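Early Voting Hours and Turnout in Findport
Student Project Report, Unarix College

1. Question
The project examined whether longer early voting hours raised turnout in Findport. 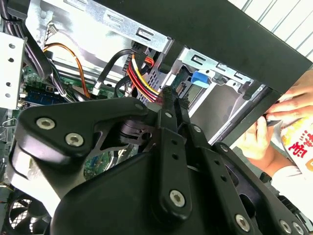 2. Method
Records from 20 precincts were compared across two local elections. Provisional ballots were left out. 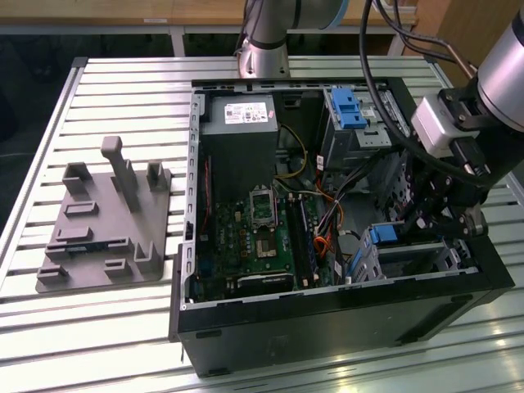
3. Findings
Early ballots rose by 1,435 – most were cast after 5 p.m. Total turnout rose by roughly 2,000. The data do not show that the new hours caused the increase. 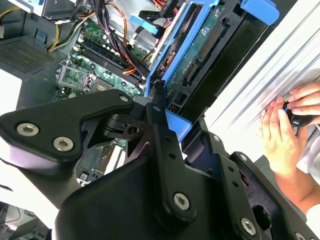

Open computer tower with its green motherboard.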